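Cuaderno de taller. Filmoteca de Letley, Sección de Conservación
14 de marzo de 2024
Redacta: Sorcha Ó Conaill. Presentes: Diarmuid Cullinane, Pao-chu Choi. Copia a: Noel Tan

Asunto: inspección del rollo 5 de «La viuda del faro», registro 2583

Se reanuda la inspección del positivo de 35 mm, en blanco y negro, sobre soporte de acetato. Los cuatro rollos anteriores quedaron cerrados en la sesión previa y no se vuelve sobre ellos, salvo por la cuestión de la numeración de bordes que se trata más abajo. El rollo 5 contiene el desenlace: la conversación en la escalera, el temporal y el plano final del muelle. Metraje medido en mesa: 363 m. La ficha antigua no consignaba longitud.

Olor a ácido acético débil al abrir la lata. Las tiras indicadoras se han colocado a primera hora y se leerán mañana. Hasta disponer de la lectura, el rollo permanece separado del resto y no regresa a la cámara fría.

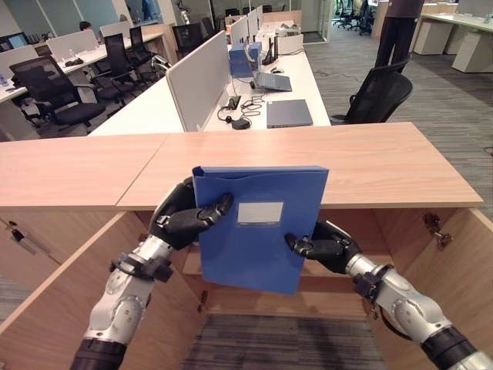
En cuanto al estado mecánico, la contracción es moderada y regular a lo largo de todo el rollo. D. Cullinane la ha medido en la cabeza, en el centro y en la cola, con diferencias despreciables. Las perforaciones del lado izquierdo presentan desgarros en la cabeza, muchos de ellos reparados con cinta adhesiva que ha amarilleado y exuda por los bordes. Se ha retirado la cinta del primer tramo y se ha sustituido por empalme de poliéster. El segundo tramo queda pendiente.

La secuencia del temporal es la más castigada. Hay rayado vertical continuo por el lado de la emulsión en más de 2000 fotogramas, con toda probabilidad originado en un proyector con la ventanilla sucia. El rayado no invade el tercio central, de modo que el rostro de la protagonista en el contraplano se conserva bien. P. Choi propone tratar ese tramo con ventanilla húmeda en el escáner Tollico y no confiarlo todo a la corrección digital. Se acepta la propuesta. Habrá que comprobar antes si los empalmes nuevos soportan el líquido; se hará una prueba con cola sobrante.

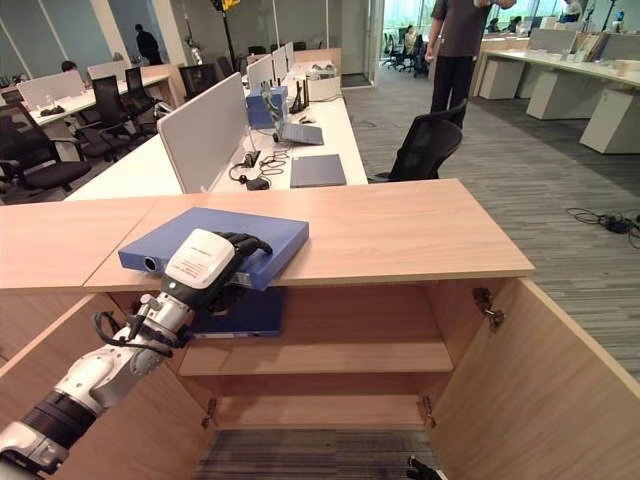 La numeración de bordes plantea un problema de otra índole. En los rollos anteriores la serie avanza sin saltos, pero en el quinto hay una interrupción justo antes de la conversación en la escalera, y la película que sigue procede de una emulsión distinta, de grano más fino. Caben dos explicaciones. La primera es que el laboratorio recurriera a un duplicado para sustituir material perdido. La segunda, que estemos ante la versión corta, la que circuló en reestreno, y que el plano de la barandilla fuera añadido entonces. La continuidad del diálogo favorece la primera. El corte en la música favorece la segunda. No se resuelve hoy. T. Conneely dispone del guion de rodaje y se le ha solicitado copia de las páginas correspondientes.

Nota al margen: en la ficha antigua figura «final alternativo, ver Egan». Egan es el nombre de la donación de la que procede la copia, y en su inventario no consta ningún otro final. Conviene no repetir esa mención en el catálogo mientras no se localice el origen.

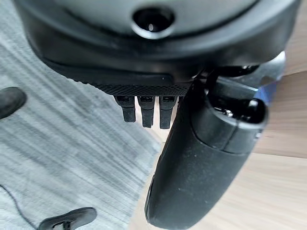
La rebobinadora manual ha vuelto a dar molestias. El plato derecho frena de forma irregular y el operador compensa con la mano sobre el pomo, que es liso y resbala con el guante de algodón. Se ha limpiado el eje y se ha ajustado el freno, con mejoría parcial. Para el pomo de repuesto se pedirá al torno un moleteado fino en rombos, del tipo de la estrecha franja negra de la fotografía, cuya trama cruzada se distingue bien de las superficies lisas contiguas. D. Cullinane preparará el croquis. Entretanto, el rebobinado se hará a velocidad baja y con una segunda persona en el plato izquierdo.

Escaneado de prueba: se ha pasado la cabeza del rollo en seco, sin sonido, para fijar la exposición. Las altas luces del faro se queman con el ajuste heredado del rollo 4. Bajando un paso se recupera el detalle en la linterna sin perder las sombras de la escalera. Ficheros verificados con Presonex, sin errores de suma. Una primera verificación falló por falta de espacio en el disco de trabajo y se repitió tras vaciarlo. 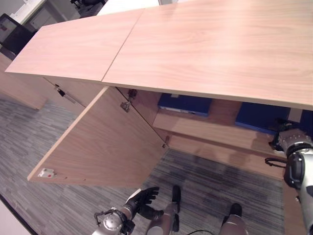
Pendiente

- Lectura de las tiras indicadoras (Ó Conaill).
- Retirada de cinta en el segundo tramo (Cullinane).
- Prueba de empalmes con el líquido de la ventanilla húmeda (Choi).
- Cotejo de la escena de la escalera con el guion de rodaje (Conneely).
- Decidir con N. Tan si el pase interno de junio se hace con el material en bruto o se aplaza. La sección es partidaria de aplazarlo si la duda sobre la versión sigue abierta.
- Corregir en la ficha el metraje y suprimir la referencia al final alternativo.

El rollo queda en la mesa de cuarentena, con la lata entreabierta.

Comentarios (3)

Tadhg Conneely
He localizado las páginas. El plano de la barandilla figura en el guion, tachado a lápiz y con una indicación de volver a rodarlo. Remito copia mañana. No creo que cierre la cuestión, pero complica la hipótesis del reestreno.

Noel Tan
Conforme con el aplazamiento si hace falta. Ruego que se guarde también el escaneado con el ajuste antiguo, para poder comparar.

Pao-chu Choi
Guardado en la carpeta del rollo 5. La cola sobrante que tenemos es muy corta, quizá baste para una sola prueba.

Entradas relacionadas
«La viuda del faro»: inspección de los rollos 1 a 4
Donación Egan: criterios de inventario
Ventanilla húmeda: notas sobre líquidos y tiempos de secado
Cómo leer los códigos de borde en positivos de 35 mm
Calibración del escáner Tollico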